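Mastcombe Supporters' Forum
Topic: Team selection for the cup replay at Wornel

HalfwayLine22
Posted 16 posts ago in this section, moved here by the moderators

Members are invited to give their views on the starting eleven for the replay. The manager has confirmed that Tatiana Pešek has completed her rehabilitation and is available. In my opinion she should start. The side created very little from midfield in the goalless first match, and her passing was missed throughout November.

I would also ask the club to confirm the coach departure time.

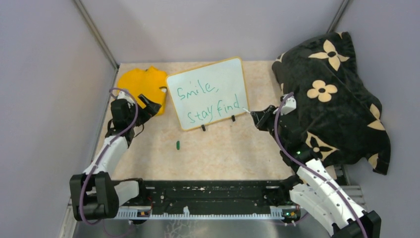 With regard to formation, I would keep the back four and ask Pešek to play behind a single forward. Wornel defend deep at home and concede most of their free kicks in central areas.

northbank_1712
Reply to HalfwayLine22

I must respectfully disagree. A player returning from a knee injury should not be asked to start a match that may go to extra time. The substitutes' bench is the proper place for her, with half an hour to play if required.

Flesora
Reply to northbank_1712

The medical staff have cleared her and we should accept their judgment. She completed 95 minutes for the reserves without difficulty.

northbank_1712

The reserve match was played at a much slower pace. My position is unchanged - the league fixtures that follow are of greater importance to the club than this replay.

Tôn
Moderator

Members are reminded to keep to the subject of selection. Coaches leave the main gate at 4:15 p.m. and replay tickets must be collected before boarding.

HalfwayLine22

Thank you for the confirmation. I will be on the first coach.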